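Workshop notebook, paint bench
9th January

First proper entry after the break, and I'm going to try to keep these up a bit better than I managed last year, when (as Kavitha was kind enough to point out) I wrote nothing at all between July and the autumn open day. So, limewash. We're still on limewash, and I suspect we'll be on it until the weather turns.

The bucket of Chettiar putty that we put by under water has kept beautifully. I skimmed the top, which had gone a little crusty round the rim, and underneath it was as smooth as cream cheese. Lakshmi Chacko came over to have a poke at it and said it was better than anything she'd used on the Fastlow job, and I must say I felt rather proud, although all I had done was leave it alone with the lid on.
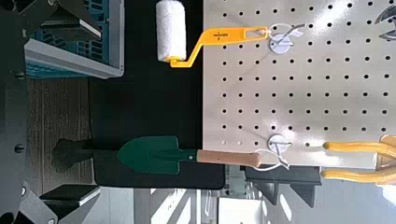 I let down 400 g of putty with water a little at a time, whisking by hand, until it ran off the stick like thin milk. My first go was too thick. I knew it was too thick and put it on anyway out of impatience, and it crazed on the test panel before lunch — a whole lacework of little cracks, very pretty, no use to us. The second go was thinned until I was quite sure it was wrong, and that one went on well. You can hardly see it at first and you have to trust that the white will come up as it dries. Anas, if you are reading this before doing the north wall samples, please believe me about the thinness!

Damping down matters more than I remembered. Panel A had one misting and drank the first coat straight in, leaving it powdery enough to come off on my sleeve. Panel B was misted the evening before and again just ahead of the brush, and it has a much better hold. I'd like to try a third with a wet sponge, mostly because the mister nozzle clogs and I lose my temper with it. 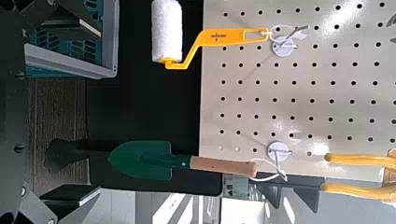 Pigment trials

Murali Acharya wants a warm grey for the Dulness cottages, close to the old scrap of plaster he brought in wrapped in a tea towel. We have it on the shelf by the kettle and please could it stay there. I've made up three strengths using the Hutska umber, soaked overnight in hot water and pushed through a stocking before it goes in the pot. If you skip the soaking you get brown streaks, and they only show up on the second coat, when you have started to feel pleased with yourself.

The weakest is too pink in daylight. The middle one looked nearly right wet and has dried far lighter than I'd have guessed, so the strongest may be our colour in the end, though it looks like gravy in the bucket. I've painted all of them out on card as well as on plaster, and written the mix on the back in pencil (pen bleeds, see the sad business of the blue samples).

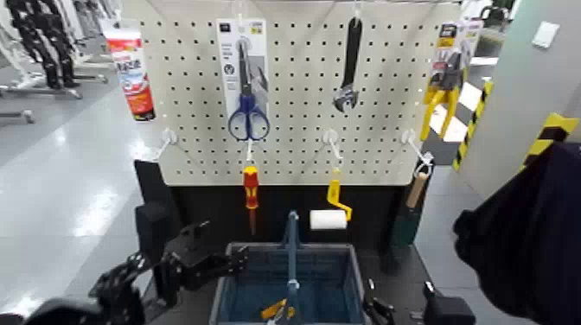
Usha Ramasamy asked whether we could add a bit of casein to stop it dusting. I'm in two minds. It does bind the surface, and for an inside wall where people brush past with coats and bags I can see the sense of it, but it makes later coats sit differently and I don't want to hand Murali a wall he can't simply limewash over again in a few years. I've said we'll do one panel with and one without, same pigment, same number of coats, and leave them both in the passage where everyone rubs against everything.

Coats so far: panel A has had two, panel B has had 3, and the card pieces just the one. A day between each, longer if the damp hangs about.
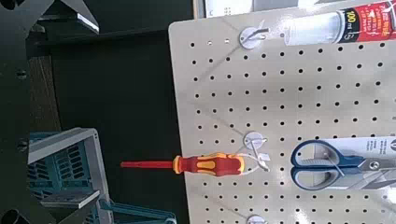 The heater was off when I came in and the room took until mid-morning to feel like anywhere you'd want to take your gloves off. I don't think limewash minds the chill so long as it doesn't freeze, but I do, and I've asked Kavitha Warrier if the timer can be put forward an hour.

Still to do: strain the rest of the umber, mist panel B last thing, ring Murali about coming to look at the greys in morning light. Also find the good whisk, the one with the red handle. Lakshmi thinks it went home with somebody's Christmas baking.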